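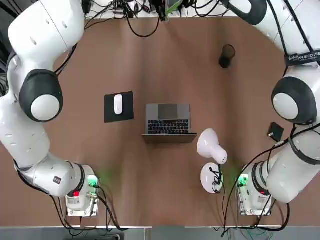
Home Notebook Projects People Contact
Search this notebook Enter keyword

May, preserved lemon, batch 3

Jars opened at 10:40. Kalliopi and I tasted first, Cauã after lunch, without being told which was which. Numbering follows the lid tape, so Jar A is the low-salt one even though it sits second on the shelf.

Starting weights, copied from the loose sheet before it gets lost:

Lemons, trimmed and quartered: 689 g per jar
Salt: A at 8%, B at 12%, C at 16% of fruit weight
Juice to cover, strained, same bottle for all jars
Bay leaf in B only. This was a mistake and should have been in all or none.

Jar A. Brine cloudy, pale. Surface film across most of the top, white, flat, not fuzzy. Lifted off with a spoon, smell underneath was clean with a slight yeast note. pH 2.6 on the Hubmann meter. Rind still firm in the middle of the cut, pith bitter. Cecilia thinks the film is kahm yeast and I agree, but the jar goes out anyway. The headspace was too large and two pieces had floated clear of the brine.

Jar B. Brine syrupy, clear yellow. No film. Rind soft all the way through, pith translucent. pH 2.5. Salt is strong but rinses off. The bay comes through more than expected and hides whatever the lemon is doing at the back of the palate. Cauã picked this one as the best and then said it tasted like soup, so I would not put much weight on the ranking.

Jar C. Brine thick, some undissolved salt on the bottom. Rind soft, color darker than B. pH 2.5. Too salty to judge straight from the jar. After a 10 minute soak in cold water it was close to B without the bay.

Meter note: calibrated at 4.01 and 7.00 before the readings. The low end is outside the bracket, so treat the second digit as decoration. Kojo has the lower buffer on order.

Correction to the batch 2 page. The entry there gives salt as a percentage of total weight including juice. Yi-an caught it while copying the figures into the spreadsheet. Converted to fruit weight, the batch 2 salt comes out higher than any of us had been assuming, and the comparison I wrote underneath it is wrong. Struck through, not deleted.

Chicken test, same afternoon. Thighs braised with onion, green olives, ginger, saffron. Rind from B in one pot and soaked rind from C in the other, added for the last 15 minutes. Pulp discarded in both. No other salt added until the end. Pot B needed none. Pot C needed a small pinch, so the soak takes out more than I allowed for. The bay was not detectable in the finished dish.

The lemons were the thick-skinned ones from Erham. The thin-skinned ones from Uvach went soft much sooner last winter and I would like to run them side by side before fixing a time. Wash in hot water and scrub, the wax on the Erham fruit was heavy and left a ring at the shoulder of the jar.

For batch 4:

- 10%, 12%, 14%, on fruit weight, written that way on the tape
- bay out
- glass weights in every jar, fill to 2 cm below the rim
- turn jars daily for the first week, then leave alone
- log shelf temperature morning and evening (the probe is in the drawer with the spare lids)
- keep a jar back unopened for a longer hold

Kojo asks whether sugar is worth trying at 2%. Possibly in a separate run. It would feed the yeast and I do not want it mixed up with the salt question.

B and the rest of C decanted to small jars, top shelf of the fridge, labeled. Use B first. A emptied, jar boiled, gasket thrown out.

3 comments 2 shares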